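# Duruton tower rebuild notes

These are my working notes for stripping and rebuilding the old desktop I call Duruton. I keep them in the same folder as the parts list so I don't have to dig through three notebooks every time I open the case again.

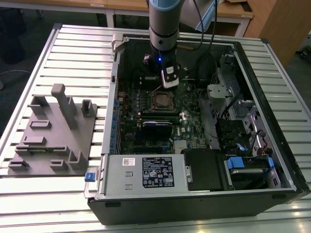 I'm writing this mostly for me and for Evie Ashworth, who has the same kind of tower at home and keeps texting me questions (hi Evie!). If you've landed here from the Pavdale swap list, welcome, help yourself.

## Before you open anything

- Shut down, switch off, pull the power cord, then hold the power button for 8 seconds.
- Lay the case on its side and take the side panel off.
- Take your own phone pictures of every cable before you unplug it. I skipped this the first time and lost an evening to the front panel connector.
- Touch bare metal on the case before you touch the board.

## What's in the folder

| File | What it is |
|---|---|
| `parts.csv` | everything that came out, 23 rows |
| `screws.md` | which screw goes where, with my terrible nicknames |
| `cables.md` | cable order, first out to last in |
| `todo.md` | the stuff I keep putting off |

The `condition` column in `parts.csv` is just my opinion. "Fine" means I'd put it back in my own machine, "meh" means I'd hand it to a friend with a warning.

## CPU socket

Please be gentle with this bit! With no CPU in it, the socket is the easiest thing in the whole case to wreck. Lift the lever all the way, open the retention frame, and set the chip straight down with no sliding. Match the little marks on the chip to the socket. If it doesn't sit flat, pick it up and look again, don't push. I wipe the old paste off the chip and the cooler with 91% isopropyl and a coffee filter, and I never bring the bottle anywhere near the open socket.

## Memory

Both clips click or it isn't in. One stick at a time while testing, starting with the slot the manual tells you to use. Dzintra Grīnberga lent me a spare stick for this (it's listed as `borrowed`, and yes, I'm giving it back).

## Power supply and drives

Read the label on the supply before you shop for anything that draws more power. I didn't, and now I own a graphics card that lives in a drawer. Don't open the supply itself, ever.

On the drive trays, the blue bits are the latches. Squeeze, pull, and keep the tray level on the way out.

## Still to do

- [ ] order thermal paste (the Flarkell tube dried up)
- [ ] blow the dust out of the supply vents
- [ ] retype rows 8 and 9 of `parts.csv`, I swapped them
- [ ] finish `cables.md`, hopefully in October

Corrections are very welcome, just open an issue and tell me which file you mean.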